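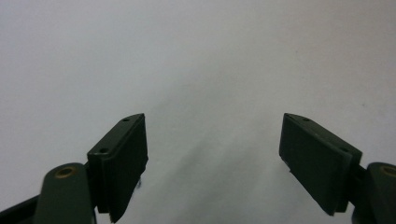 Last updated: November 5, 2020
Filed under: Grants and Reporting > Local Heritage

Rurkcombe Parish Sound Archive: second progress report to the Daneshvar Fund

Prepared by Deming Tian, project coordinator

1. Where we are

This report covers the period since our first report and sets out what has been done with the second instalment of the grant. The main job in this period was to get the cassette collection copied to digital files before any more of it became unplayable. That work is on schedule. The catalogue is behind, for reasons given in section 4. The listening post at Istasgate Library has been put back to the spring.

Spending is within the agreed total. We are asking for one change between budget lines, which is set out in section 6.

2. Copying the tapes

The collection came to us in shoeboxes, biscuit tins and two filing cabinets. It was recorded between the late 1960s and the early 1990s, mostly by the old Rurkcombe history circle and later by pupils at the secondary school. There are 3,622 recordings on the handlist. Many of these are short, and one cassette often holds several of them.

Copying is done in the upstairs room at Nallidano House, where we have two cassette decks and one open-reel machine. Each tape is wound through once from end to end, left to settle overnight and then played in real time. We tried playing both sides at once on a four-track machine to save time. It worked on the better tapes but gave us trouble with the thin C120 cassettes, which stuck and in one case snapped. We have stopped doing that and gone back to one side at a time.

The open-reel tapes have been easier than we expected. Most had been stored upright in their boxes in a dry cupboard. A small batch from one maker had gone sticky and shed brown dust on the heads, and these were sent away to be baked. All but 3 came back in a playable state. Those 3 are with a second firm, which has made no promises.

Files are saved as uncompressed WAV, with a smaller MP3 for listening. Copies are held on two drives in separate buildings, and a third set goes to the county record office every quarter. The September set was delivered and checked. One folder failed the check and was sent again.

3. What is on them

The funder asked at our last meeting for a better idea of the contents, so a short summary follows.

The largest group is interviews about work: the brickyard, the two dairies, the bus depot and the glove factory on Mill Lane. The glove factory interviews are the strongest part of the whole collection. There are women who started there at fourteen and stayed until it shut, and they go into great detail about piece rates, cutting, the foremen and the Christmas outing. One speaker recites the stages of making a lined glove from memory, and is corrected by her sister on the order of two of them.

The second group is events. These include carnival speeches, a long public meeting about the bypass, several harvest suppers and the reopening of the swimming baths. The sound is poor on most of these. The bypass meeting can be followed with headphones, and we think it is worth transcribing in full.

The third group is the school recordings. The questions are read from a sheet and the pupils rarely follow up an interesting answer, but they were sent to talk to their grandparents and neighbours, so they caught people the history circle never reached. There are also some dialect word lists, which a university department has asked to hear.

We have found a few tapes where music or radio programmes had been recorded over an interview. In two cases the original carries on after the music ends.

4. The catalogue

We planned to have full entries for half the collection by now. We have full entries for just over a third. There are two causes.

The first is that the handlist was less reliable than we thought. Labels had been moved between boxes, and a number of tapes are described by the name of the interviewer only. Someone has to listen to enough of each recording to work out who is speaking and when it was made. We had allowed five minutes a tape for this and it is taking nearer fifteen.

The second is that the reading room was closed for much of the spring and summer. Cataloguing moved to people's homes, using the MP3 files. It went well for those with a decent internet connection. For others we posted memory sticks, which was slow. Five people are now cataloguing regularly, compared with nine a year ago, and two more will start once they have been shown the spreadsheet.

To catch up, we propose to write shorter entries for the events recordings (title, date, place and a single line on contents) and keep the full entry for interviews. The record office is content with this.

5. Permissions

Very few of the original speakers signed anything. We have been writing to families where we can find them. Replies have been friendly on the whole, and several families have sent photographs or corrected a name. One family has asked that an interview be kept closed, and we have closed it. Another has asked for one passage about a neighbour to be taken out of the public copy, which we have also done. The full recording is kept, with a note.

Where no family can be traced, we listen through for anything private or damaging before the file is made public, and there is a takedown form on the website.

6. Money

The cost of baking and repair was lower than budgeted. The cost of storage drives and postage was higher. The travel line has hardly been touched this year. We ask for the Fund's agreement to move £1,000 from travel to transcription, which would pay for the bypass meeting and 20 of the glove factory interviews to be typed up by someone used to the local accent. Our own attempts with automatic transcription software needed so much correction that it was quicker to start again.

The insurance on the equipment has been renewed at the same price. Receipts are attached separately.

7. Next period

Copying should be finished by early summer. The listening post at Istasgate needs a new socket and a decision from the library on where it will stand. The cabinet has been made and is in store. We will choose the opening selection of recordings after Christmas and send the list to the Fund for information.

The next report is due in six months. Questions in the meantime can go to Deming Tian at the Nallidano House office, which is staffed on two mornings a week, or be left on the answerphone.

Tags: oral history, sound archives, Rurkcombe, funded projects
3 comments | 20 shares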